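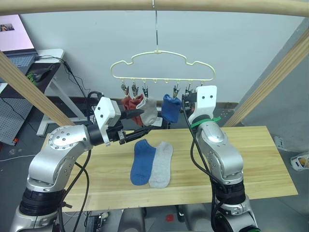 Reading time: 1 minute

**Gulov to bring two-armed sock hanging to Trumska laundry in September**

Gulov, which builds handling equipment for commercial laundries, will install its Brovier cell at the Trumska site in September. The cell uses two robot arms to clip socks to hangers and to take them down for pairing.

Socks are among the slowest items at Trumska. Staff currently peg and match them by hand at the end of the line, in turns of 20 minutes. In the final bench trial before delivery, the Brovier cell handled 677 socks in mixed colours, using the same type of clip hanger already in service at the laundry.

No posts will be lost. The 2 operators now assigned to pegging will move to inspection and mending, and will also load the cell and clear stoppages. Each will receive 20 hours of paid training. Hand pegging will continue for wool and for anything marked delicate.

Work on the cell was carried out with Rastogi, which supplied the control software. Operators at Trumska asked for a slower arm speed during loading and a stop button on both sides of the table. Both changes are included in the delivered version.

Trade visits can be arranged through the Gulov press office once the cell is running.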